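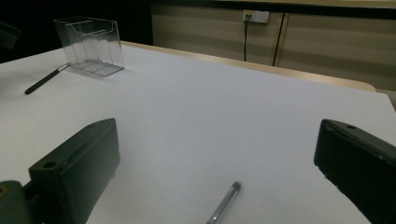
A white table with a smooth, matte surface.

Stinby parish to hold Lenten evenings in the hall

St. Brendan's parish in Stinby will hold five Wednesday-style soup suppers without the Wednesday this year. The Lenten evenings are moving to a rotating schedule so that families from the Grevton and Onditz churches can take part, the parish office said in a notice dated 27 Feb 2025.

Each evening begins with a simple meatless meal in the parish hall, followed by Stations of the Cross in the church. The first will be held the week after Ash Wednesday and the last in the week before Palm Sunday. Dates for each evening are printed in the bulletin and posted inside the main doors.

The three parishes have shared a pastor since last summer, but until now each has kept its own Lenten program. Attendance at Onditz had dropped to fewer than 30 people on most nights, and the Grevton church has no kitchen.

"We were heating three buildings to say the same prayers," said Covadonga Barrios, who coordinates adult faith formation for the parishes. "People asked if we could do it together, and we can. The hall holds over 300."

Barrios said the meal will stay plain -- soup, bread and water -- and that there is no charge. A basket will be set out for donations to the Nkosi Fund, which pays for school meals and is the parishes' shared Lenten project. Parishes are asked to bring soup in turn, with Onditz going first.

The Stations will be led by a different group each time. Young people preparing for confirmation will read at the second evening, and the Grevton choir will sing the Stabat Mater at the last one. Booklets in large print will be available at the back of the church.

Confessions will be heard before the meal at every evening except the first. Oratile Mnguni, the parish deacon, will also give a short talk at the third evening on the Sunday Gospels of Lent, beginning with the temptation in the desert and ending with the raising of Lazarus, which is read at Masses with the elect.

"A lot of people know these readings in pieces," Mnguni said. "I'd like to put them side by side and leave time for questions."

Sunday Mass times at the three churches do not change during Lent. The Friday Stations at Grevton will continue at noon for those who cannot come out at night -- no meal is served at that service.

Anyone who needs a ride from Onditz should leave a name and phone number with the Stinby parish office. Soup cooks are asked to list ingredients on a card and bring their own ladle.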